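Can a Machine Do Your Mending Yet?

67 shares | 45 comments

I get asked this every time I put up a sewing post, so I'm going to answer it properly and then get on to the tips, which are the bit you can use tonight.

Short answer: no, not the mending pile. I have a sewing machine, a Wendden I bought used, and it will run up a pair of curtains faster than I can find my glasses. But a sewing machine only does seams. Somebody still has to flatten the cloth, line up the edges, notice that the hole is bigger on the inside than it looks, and decide whether the sock deserves it. That deciding and fiddling is most of the job!

My friend Cadi Pritchard works in a shop that alters work clothes, and they looked hard at automating a few things last November. Hemming straight lengths, yes. Sewing on flat buttons, yes, as long as the garment is laid in the clamp by hand. Anything where the cloth has to be picked up and turned over and the thread kept out of the way -- they gave up and went back to Elis at the bench with a thimble on.

Loose thread is the trouble. A plate stays the shape it was when you reached for it. Thread goes wherever it likes, loops around whatever is nearest, and is thin enough to vanish against a dark background. I can feel a snag coming through my fingertips before I see it, and I've been doing this since I was a kid at my grandmother's table. 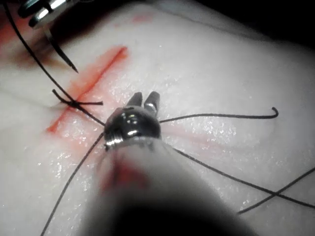
So the fancy end of the business is stitching with a curved needle and a pair of jaws, and I find that fascinating, but it's a long way from my kitchen table and a torn duvet cover. What I'd pay for is something that would thread the needle, find the other sock and stop me sewing the pocket shut. If anybody makes one for less than $2000, write to me.

Until then, a few things that make hand stitching go quicker:

Cut your thread shorter than you want to. From your fingertips to your elbow is plenty. A long thread feels efficient and then it ties itself in a bow behind your back.

Buy a curved needle. They're sold for upholstery and cost next to nothing. For a split sofa cushion or anything you can only get at from one side, you scoop in and out without folding the fabric. Pull it through following the curve. If you yank it straight, you'll widen the hole or bend the needle.

Use small pliers when the cloth is thick. I keep a flat-nosed pair in the sewing tin, and they save my fingers on denim and canvas. Grip the needle well back from the point.

Close a long tear from the middle. Put one knotted stitch halfway along, then one halfway along each side, and fill in. Starting at one end, you nearly always arrive with a pucker.

Leave tails on your knots. Snip right against the knot and it can work loose in the wash. A quarter inch is fine on the inside of a garment.

Park your scraps. Two inches of masking tape on the table edge, sticky side up, and every snipped end goes on it. Before I did this I was picking black thread off the dog.

Siwan Dafis wrote in to say she runs her thread over a candle stub first, and she's right, it tangles much less. Use a plain white candle, and not on anything pale that you're going to iron.

Next time I'm doing zippers, so go and dig out the coat you've been avoiding.

45 comments | Share this tip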